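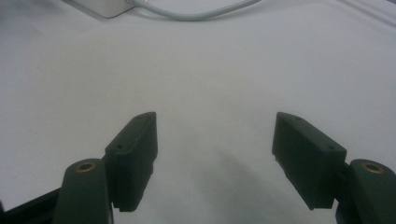

I start in payroll at Hviid in April and I'm so excited I've been reading pay stubs for fun! After 14 years in the warehouse (the last three as shift lead) I finally asked the office if they had anything, and they said yes before I got to the end of my little speech. I've been spreading my practice timesheets out on a plain white surface like the one in the photo, so every pencil mark and eraser crumb shows up, and I've worked through gross to net by hand so many times I do it in the shower. My question is whether to take the Sturnent evening certificate right away or get a few pay runs behind me first. What did you all do?
- palletjack_pat, Apr 14, 2019

Congratulations!! Welcome to the best corner of the office. I'd take the course now. You'll never again have this much energy for garnishment rules, trust me. I did Sturnent during my first few months and kept running into things on the job that I'd read the night before, and it was such a good feeling.
- netpaynora

Going to disagree with Nora (sorry Nora). Do the pay runs first. I took a certificate before I'd touched a real payroll and half of it slid right off me. Once you've had a forklift driver at your window asking why his overtime is short, the overtime chapter gets very interesting. Pat, you've been on the other side of that window, so you've got a head start already.
- grossly_taxed

I have been that forklift driver, ha. Twice!
- palletjack_pat

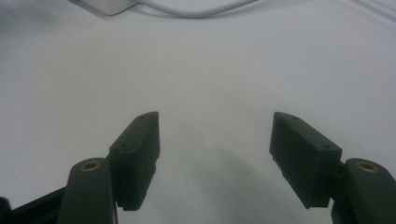 Two dark green fingers over plain white, with a small brass insert on each one.

Jumping in to back up Nora, mostly. I came over from hotel reception and went straight into a payroll with 807 people on it at Suvimex. No course, just a binder and Jaanus Pētersons, who ran the department and answered every question I had, including the silly ones. I loved it, but I picked up shortcuts I couldn't explain, and when we moved over to Brilico none of them worked anymore. A course would have given me the why. Do ask Hviid if they'll pay for it, by the way - mine did once I finally asked.
- frontdesk_fay

The why is fine, Fay, but you said it yourself, you had Jaanus. Most new clerks get a binder and a wave. I'd want to know who's training Pat before anyone spends money.
- grossly_taxed

Good question and I do know! The woman I'm replacing stays on for 30 days after I start, so we get a few pay runs together. I did ask about the fee too (thanks Fay) and they'll cover it if I pass. I think that settles the money part, just not the timing.
- palletjack_pat

Then use her while you have her. Sit next to her, write everything down, sign up when she leaves. I'll give you that much of a compromise.
- grossly_taxed

I can live with that, but reserve the seat now! The evening group was almost full when I signed up. And get her to show you a voided check start to finish, even if you have to go back to an old one. I had to learn that one alone and I was sweating.
- netpaynora

Voided check is going at the top of my list. Calling Sturnent tomorrow about the later group, and I'll post again after my first run.
- palletjack_pat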